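Notebook, sweeping task, May 2019

Carrying on from the last entry, where I had got as far as complaining about the reset procedure.

The target is still 700 demonstrations. 400 are to be recorded here and 300 at Dendham, where they have the same table and, according to Domenica, the same mat. I would like to see the mat before I believe that. Last time "the same" meant the same supplier and a different colour, and Ferdinand spent days looking for a bug in the loader.

I remain unconvinced by the task itself. On paper it is a cleaning task: take the dustpan and brush, gather up the rubbish, put it in a bag. In practice I think a good part of what we are recording is a person learning to work the leader arms. Kwaku's early runs and his later ones might as well be from two different people. The early ones have long pauses before the brush is picked up, then a grab, a correction, another grab. The later ones are quick and smooth and almost all alike. If we train on everything together, the model gets the hesitations as well, and nothing in the labels tells it which is which. Vratislav says the volume will wash that out. He said the same about the cup stacking set and it didn't.

What was done since the last entry:

Went through the newest batch by hand at double speed. Threw out 28. Most of those were dropped brushes where the operator reached in and put it back, which the log marks as a success because the final state is fine. The success flag looks at the end state and nothing else. I have said this before and am writing it down again so that there is a page to point at.

Moved the start position of the debris. Rowena noticed that in nearly every run the pieces were laid in the same loose arc round the dustpan, at a comfortable distance from it, so the sweep is nearly the same motion each time. She is right. It comes from the person doing the reset, who puts things where they look tidy. People are very bad at being random. I asked for pieces close up against the bags and along the edges of the mat, and got a slightly wider arc.

Changed the mix of debris. The sponge bits behave well, too well, they roll or slide and stay in one piece. The crumbly stuff sheds, and after a few runs there are specks on the mat that no one clears because they don't count as debris. I don't know whether the policy will care. I do know that if the specks build up through a session, then they are a clock, and a network will happily read a clock. Mat to be wiped between blocks from now on, and the wipe noted in the log with the run number.

Two bags. This one I argued about with Ferdinand for longer than it deserved. There is a bag on the left and a bag on the right, and the instruction only says "the bag". Operators pick whichever suits them. Kwaku goes left nearly always, Rowena goes right unless the last piece is over on the other side. Ferdinand calls that natural variety. I call it two answers to one question, and with a plain regression loss we may well get an arm that sets off towards the middle and stops above the dustpan. We settled it like this: the side goes into the instruction text for new recordings, old ones get relabelled from the video. Domenica has offered to do the relabelling. I would want a second person on at least part of it.

Bags also change shape. The plastic sags and the folds are different after every refit, and the opening is not always where it was. I used to count this as noise. Now I think it may be the only real variation in the set, so I am leaving it alone.

The Mokach people sent their results over and Vratislav is very taken with them. Curves look lovely. I can't find anywhere in the write-up how they chose the test layouts, and I suspect that whoever did the resets for training did them for the test as well. If so, the number says how steady that person's hand is. Have written to Hubmann to ask, politely. No reply so far.

For our own test I want the layouts drawn up by someone who has never done a reset, on paper, before any training starts, and kept in the drawer. Rowena has the Prunano script that spits out positions on a grid. It is ugly and will put a piece half under a bag now and then – good, leave those in.

Still open:

Brush handle points off the near side at the start. Does it always? Check old runs.

Whether to keep the runs where one piece is left behind. I say keep and label as failed, Ferdinand says drop.

Dendham wants to start before the instruction text is settled. No. They can practise, with recording off.

August for the first full training run, if the relabelling is finished, and I wouldn't bet on it. Until then I'm doing the resets for the next block myself, with the old starting layout one last time so there is something to compare the grid against.
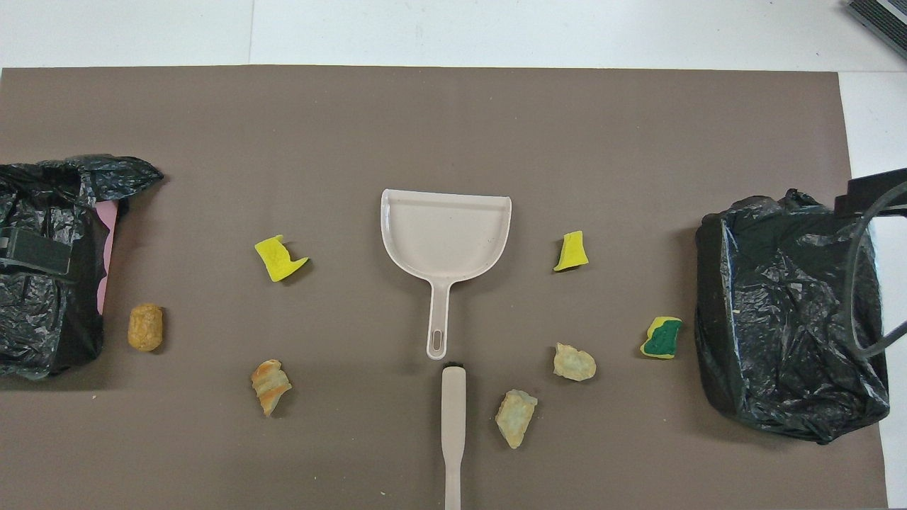
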